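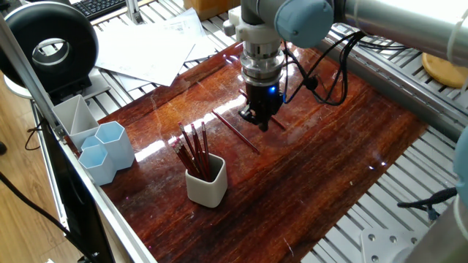

A pencil cup is a small open container, kept on a desk or table, that holds pencils and other writing tools on end. It is also called a pencil holder, pen pot or desk cup. Most are round or square, with hexagonal versions sold mainly as a matter of looks. Sellers often describe the type as a way to keep a desk tidy, a claim that deserves some caution. A square off-white cup may be packed with red pencils, points up and fanned out to one side, while two more of the same red pencils lie loose on the tabletop a short reach away. The cup stores what is put into it and has no effect on the rest.

Shape and capacity

Capacity figures given by makers are hard to compare. Some count pencils packed tight, others count pencils that can be pulled out one at a time without lifting their neighbors. The Skurkance, a square cup with rounded corners, was listed as holding 30 pencils. In a comparison of desk containers, Vilja Heinonen got 29 into it but found that 13 was the most she could use comfortably. The maker's number was therefore close to correct and of little use to a buyer.

Square cups let pencils lean into the corners, which gives the familiar fan shape. Hexagonal cups are said to "nest" or "cluster" and so save space. This is true only when the cups have matching sides and are pushed together, and the space saved on an ordinary desk is small. Sets in several heights, such as the Lillen, are promoted for sorting tools by length. Pencils get shorter with use, and few owners seem to re-sort them.

Points up or points down

Advice on which way a pencil should stand is plentiful and poorly supported. Points up makes it easy to see which pencils are sharp and keeps graphite off the bottom of the cup. Points down is often recommended around small children. The common statement that standing a pencil on its point "ruins the lead" appears in many buying guides, generally with no source. A careless drop can break a tip, but gentle storage is a different matter.

Stability

A light cup filled with long pencils is top-heavy, and more so when they all lean the same way. Some makers add weight to the base. The Lục desk cup, at around 900 grams, is the heaviest in general sale and rarely tips – though a cup that heavy can mark a varnished table if it is dragged. Felt pads help until they peel off.

Claims about work habits

Catalogs from Prurkent and other firms have linked desk cups to better focus. Duyên Triệu, who reviewed such claims for a trade newsletter, found that they rested mostly on customer surveys in which the people asked had already bought the product. She noted that a drinking mug does the same job.

See also: Desk organizer; Pencil case; Pen tray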